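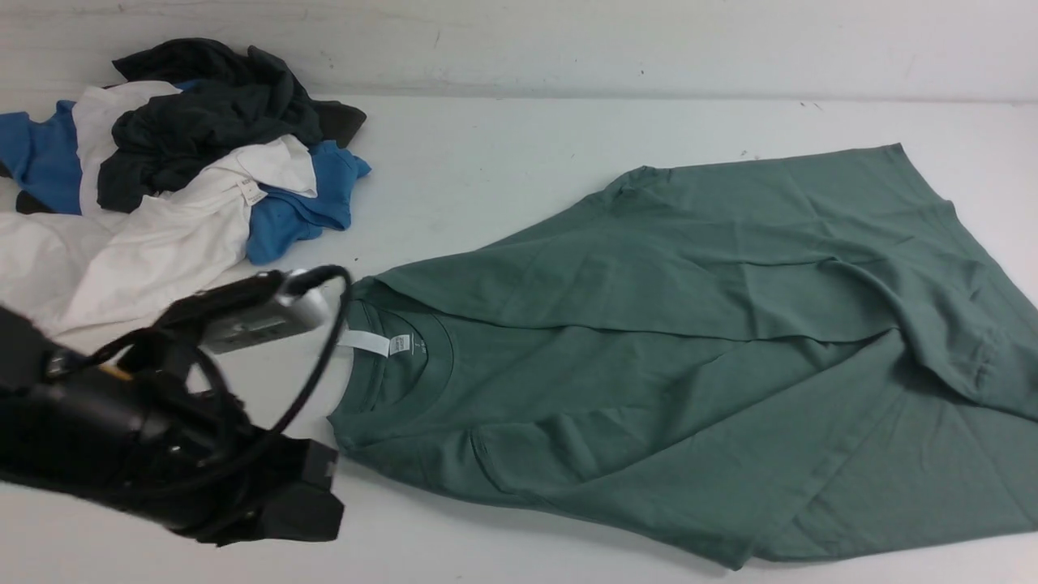
Zu Besuch in der Altkleidersortierung: Tag der offenen Tür bei Kernico in Zurkau

Zurkau hat einen Bahnhof, an dem der Zug nur hält, wenn man vorher drückt. Ich hatte gedrückt. Außer mir stieg eine Familie mit zwei prall gefüllten Müllsäcken aus, und damit war die Frage nach dem Weg erledigt: Ich ging den Säcken hinterher.

Kernico sortiert Altkleider und öffnet einmal im Jahr, im März, die Tore. Auf dem Plakat am Bahnsteig stand »Blicken Sie hinter die Naht!«, darunter eine Hüpfburg. Die Hüpfburg gab es wirklich. Sie hatte die Form einer Ritterburg und stand im Nieselregen zwischen zwei Containern, und ein Mitarbeiter wischte sie mit einem Stapel Unterhemden trocken. Das war, wenn man so will, schon die erste Station des Rundgangs.

Angemeldet war ich für die Führung um zehn. Wir waren eine überschaubare Gruppe, überwiegend Leute, die erkennbar seit Jahren denselben Verdacht hegten, nämlich dass der Sammelcontainer an der Ecke ein großer Schwindel ist. Ein Herr in einer Wachsjacke stellte diese Frage noch vor der Begrüßung. Die Dame vom Betrieb, die uns führte, nickte so freundlich, wie man nur nickt, wenn man eine Frage erwartet hat, und sagte, dazu kämen wir am Förderband. Am Förderband sagte sie dann, dazu kämen wir beim Kaffee.

Die Anlieferung

Die Halle ist über 3.000 Quadratmeter groß und riecht nach Keller, Weichspüler und sehr entfernt nach Hund. An der Rampe werden die Säcke erst einmal aufgeschnitten, von Hand, mit einem Haken, den man uns nicht in die Hand gab. Was dabei herauskommt, ist zu einem guten Teil Kleidung. Der Rest steht in einer Vitrine, die der Betrieb mit spürbarem Stolz pflegt: ein Bügeleisen mit Kabel, ein einzelner Skischuh, ein Fonduetopf, eine Urkunde fürs Sportabzeichen, mehrere Gebisse. Den Fonduetopf hat jemand offenbar mitsamt den Gabeln gespendet. Ich fand das anständig.

Von der Rampe geht es aufs Band und vom Band an die Sortiertische. An denen wird entschieden, und zwar schnell. Eine Sortiererin nimmt ein Teil, schüttelt es einmal aus, schaut auf Kragen, Achseln und Saum und wirft es über die Schulter. Sie schaut nicht, wohin. Es landet trotzdem im richtigen Fach, und Fächer gibt es 136. Ich habe zu Hause drei Schubladen und treffe regelmäßig die falsche.

Wir durften es dann selbst probieren, an einem eigens aufgebauten Tisch mit vorsortierter Ware, bei der also nichts mehr schiefgehen konnte. Mein erstes Stück war ein Hemd von Grambridge, einer Marke, deren Namen ich bis dahin für einen Fährhafen gehalten hatte. Ich tippte auf »Herrenhemd, gute Qualität«. Richtig gewesen wäre »Herrenhemd, Kragen innen durch«. Mein zweites Stück hielt ich für eine Bluse. Es war ein Kissenbezug. Der Herr in der Wachsjacke lag fünfmal hintereinander richtig und erwähnte das bis zum Ende der Führung noch zweimal.

Was keiner spenden sollte und alle spenden

Auf einer Schautafel stand, was in den Container darf. Saubere, trockene Kleidung, Schuhe paarweise gebündelt, Bettwäsche, Handtücher. Einzelne Socken ausdrücklich nicht. Die Einzelsocke ist in Zurkau ein ernstes Thema, es gibt dafür ein eigenes Gitterwägelchen, und es war voll. Feuchte Sachen sind schlimmer, da reicht ein nasses Badetuch, und der ganze Sack ist verloren. Die Familie mit den Müllsäcken, inzwischen wieder in unserer Nähe, wurde an dieser Stelle etwas stiller. Es hatte auf dem Weg vom Bahnhof ja doch ordentlich geregnet.

Überrascht hat mich, wie unsentimental das alles zugeht. Ich hatte mir vorgestellt, dass man in so einem Betrieb ständig an die Leute denkt, denen die Sachen gehört haben. An den Tischen wurde aber über den Busfahrplan gesprochen und über eine Kollegin, die einen Gartenteich anlegen lässt. Ein Brautkleid kam übers Band, komplett, mit Schleppe. Es wurde ausgeschüttelt, angeschaut und über die Schulter geworfen. Fach für Festmode, gleich neben den Karnevalskostümen. 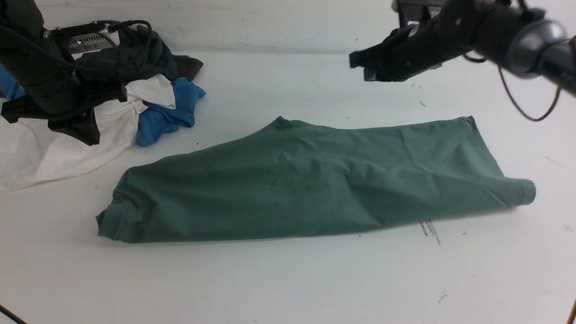 Was geschieht mit Kleidung, die niemand mehr tragen kann?

Baumwolle wird in Zurkau zu Putzlappen geschnitten, nachdem Knöpfe und Reißverschlüsse entfernt sind. Mischgewebe geht an Reißereien, die daraus Dämmstoff und Füllmaterial für Polster machen. Was auch dafür nicht taugt, wird verbrannt, und diese Entsorgung bezahlt der Betrieb.

Die Putzlappen sind übrigens eine Wissenschaft mit eigenem Regal. Weiße Lappen sind teurer als bunte, Trikot saugt besser als Webware, und Frottee nimmt die Industrie nur ungern, weil er fusselt. Ein Lappen aus einem alten T-Shirt, so wurde uns versichert, sei durch kein Neuprodukt zu ersetzen. Je öfter gewaschen, desto besser. Ich dachte an die Sachen in meinem Schrank und fühlte mich zum ersten Mal als Inhaber eines Rohstofflagers.

Dahinter steht die Ballenpresse, im Betrieb »Nadar« genannt, nach dem Schild, das an der Seite angeschraubt ist. Sie drückt Ballen von 300 Kilo zusammen und macht dabei ein Geräusch, das zwischen Seufzen und Garagentor liegt. Das war der eindeutige Publikumserfolg des Tages. Kinder wurden hochgehoben. Erwachsene fragten, ob man noch einen Ballen sehen könne, und man konnte. Ich habe mir drei angesehen und bereue nichts, nur die Erläuterungen zum Stahlband sind mir entgangen, weil die Presse lauter war als die Führung.

Kaffee und die große Frage

In der Kantine gab es Streuselkuchen vom Blech und Kaffee aus einer Pumpkanne, die bei jedem zweiten Hub nur Luft lieferte. Und es gab die Antwort für den Herrn in der Wachsjacke. Der Container sei kein Schwindel, hieß es, aber eben auch keine Kleiderkammer. Die Ware wird verkauft. Der bessere Teil geht in Secondhandläden, viel geht in den Export, und von der guten Ware wird die schlechte mitbezahlt. Das Problem sei, dass die gute weniger werde und die schlechte mehr. Früher habe ein Wintermantel drei Besitzer überstanden, heute schaffe mancher Pullover nicht einmal den ersten. Der Herr sagte, das habe er sich gedacht. Er wirkte ein wenig enttäuscht, dass es kein Verbrechen war.

Am Ausgang lag ein kleiner Werksverkauf, abgerechnet nach Gewicht. Ich hatte mir fest vorgenommen, nichts zu kaufen, und bin mit einem Cordsakko und einem Bündel weißer Putzlappen nach Hause gefahren. Das Sakko ist an den Ärmeln zu kurz. Die Lappen sind hervorragend.

Praktisches, falls jemand hinwill: Der Eintritt ist frei, die Führungen sind es auch, man muss sich aber vorher anmelden. Festes Schuhwerk wird verlangt und am Tor tatsächlich kontrolliert. Zwei Besucherinnen in Ballerinas bekamen Leihschuhe aus der Sortierung, und ich muss sagen - es waren schöne Schuhe. Für die Rückfahrt unbedingt rechtzeitig am Bahnsteig sein und winken, einen Knopf gibt es dort nämlich nicht. Parkplätze sind an der Hüpfburg.

Das könnte Sie auch interessieren
Zu Gast in der Senffabrik: Tränen schon am Drehkreuz
Ein Vormittag im Klärwerk, mit Imbiss
Die Modellbahnmesse und ihre Warteschlangen
Orgelbauer zum Zuhören: Werkstattbesuch mit Ohrstöpseln

Startseite | Ausflüge | Betriebe von innen | Archiv | Über dieses Blog

Kontakt | Impressum | © Alle Texte beim Verfasser | Nach oben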